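# Skindon S5: la mano de cuatro dedos y pulgar que vendemos en kit

Empecé con las Skindon en la mesa del taller compartido, con la idea de hacer una mano que pudiera agarrar un sobre de plástico de esos blandos sin que se le escurriera (parece una tontería, pero probad con una pinza de dos dedos y me contáis). La S5 es la quinta versión y la primera que me atrevo a vender a gente que no conozco.

Viene en kit, izquierda o derecha, y también en pareja. Dentro de la caja hay:

- Carcasa de palma, en gris oscuro mate
- Cuatro dedos y el pulgar, con los eslabones ya impresos y lijados
- Servos y tendones, cortados a medida y con 30 cm de sobra
- Placa de control Bralex con el cable USB
- Tornillería en bolsitas etiquetadas

No incluye fuente de alimentación ni brazo. La brida de muñeca es la misma que la de la S4, así que si ya tenéis una montada, se cambia con cuatro tornillos y a correr.

## Montaje

Con calma, una tarde. Melina Xenos montó la suya en el taller con el manual delante y me devolvió tres páginas de correcciones, todas justas, que ya están metidas en el PDF. Lo más pesado sigue siendo tensar los tendones: hay que ir dedo por dedo, dar media vuelta, mover, otra media vuelta, y si os pasáis se nota enseguida porque el dedo se queda medio cerrado. El pulgar dejadlo para el final, de verdad.

Necesitáis un destornillador Torx pequeño, unas pinzas y fijador de roscas del flojo. ¡Del flojo! Savvas Rallis usó el fuerte y tuvimos que imprimirle dos nudillos nuevos.

## Para qué la usamos nosotros

Sobre todo para mover paquetes ligeros: cogerlos, girarlos para que la etiqueta quede hacia arriba, dejarlos donde toca. La S5 cierra los dedos por separado, y eso con el plástico arrugado se agradece muchísimo, porque cada bolsa se dobla como le da la gana.

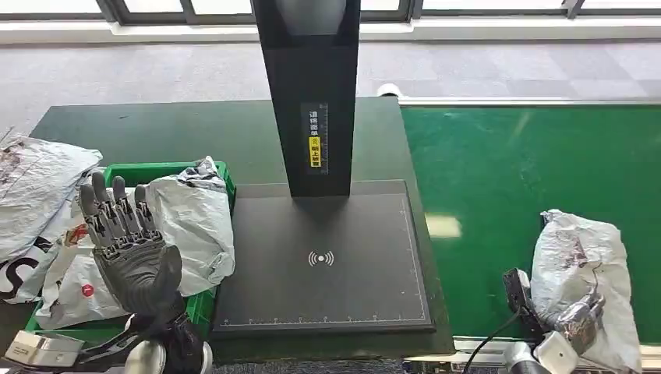 El agarre lo podéis ajustar desde el programa, con un valor por dedo. Yo suelo dejar el índice y el corazón en 40 y el pulgar en 69, que es lo que mejor me funciona con bolsas medio vacías, pero es cuestión de trastear un rato. Con cajas rígidas hay que bajar el pulgar o empuja más de la cuenta.

Cosas que no hace: no lleva sensores de tacto en las yemas (estoy en ello — no pregunto plazos ni los doy), no es estanca y no está pensada para levantar peso. Rianne Dijkstra me pidió una para abrir botes de pintura y le dije que no.

## Compatibilidad

- Brazos con brida Spanos, directa
- Brazos Arnetwood, con el adaptador que se vende aparte
- Cualquier otro: mandadme un plano de la muñeca y lo miro

El programa corre en Linux. En Windows arranca, pero el puerto se desconecta de vez en cuando y todavía no he encontrado el motivo.

## Repuestos y pedidos

Los eslabones se venden sueltos y los archivos para imprimirlos están en la carpeta de descargas, por si preferís hacerlos en casa. Usad PETG; en PLA los nudillos me duraron poquísimo. Los tendones van en rollo.

Hago los kits por tandas y la próxima sale en marzo. Para reservar, escribidme desde el formulario y decidme mano (izquierda, derecha o las dos) y qué brazo tenéis.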